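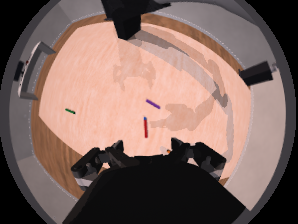

Small tables, big rent: a chat with Mali Gough

January 21, 2018

Mali Gough is late. Ten minutes, then fifteen, then through the door with a box of receipts under one arm and her phone wedged against her ear. "Sorry, sorry. Plumber." Sits down. Gets up again to turn the kettle on.

She runs Kiltby, the board games cafe on the corner where the old video shop used to be. Opened in October, two years back. Before that she did payroll for a freight company and hated most of it, though she says it's the only reason the place is still open.

"People think you open a games cafe because you love games. I do love games. But I spend my day on milk and insurance."

The library stands at 294 games, not counting the ones with bits missing. Those live in a cupboard out the back. She robs them for parts -- dice, pawns, little wooden sticks, the odd sand timer.

Entry is $3 with a drink. She's been told it's too cheap. Told by her sister, her accountant and a bloke who came in once and stayed six hours on a single flat white.

"He was right, too. He was the problem and he was right."

Will she put it up? Shrugs. Maybe in winter. Schools come in on weekday afternoons and she doesn't want kids standing at the counter counting coins. Families are the bulk of it now, which she didn't plan for. She'd pictured uni students and long strategy games, big maps, everyone arguing about wheat. What she got was nine year olds and their grandparents playing draughts.

"The grandparents are vicious. Absolutely no mercy."

The busiest game in the place is one called Gorov. Local design, bluffing and trading, plays in half an hour. She bought a single copy off the designer at a market and now has four, all of them falling apart at the corners. The one she can't get anyone to touch is Stasix, a heavy thing about railway timetables. Her own favourite, naturally.

"I've taught it to maybe five people. Two of them came back. To the cafe, I mean. Not to the game."

Money comes up, as it does. The rent went up by $1,000 a quarter last year and she nearly packed it in. Rang the landlord, got nowhere, rang again. In the end she took over the storeroom next door on the same lease and lets it for birthday parties, and that covers the gap with a bit left over. Cost her $3,000 to do up, most of it flooring. She painted it herself over a long weekend and there is still a green thumbprint on the light switch.

And the neighbours? Fine, mostly. Bevan Street has lost its butcher and its shoe repairer since she moved in, and she worries about the bakery. She buys all her bread their. "If they go I don't know what I'd do for toasties. That's half my lunch trade."

Any advice for somebody thinking of opening one? Long pause. She's sorting the receipts now, one pile for the accountant and one she doesn't explain.

"Work in someone else's for a month first. Do the Saturday close. Do the toilets. And buy chairs you can wipe, I had fabric ones, never again."

She doesn't play much at home any more. Crosswords, a bit of patience. Her partner won't sit down to anything with a rulebook longer then a page. On quiet nights she stays after close with whoever's on shift and they try something new off the shelf, badly, with the leftover scones.

Phone goes again. It's the plumber. He's out the front and can't find the water main, and neither, as of yesterday, could she.

Kiltby is open from ten, closed Mondays. Party room bookings at the counter.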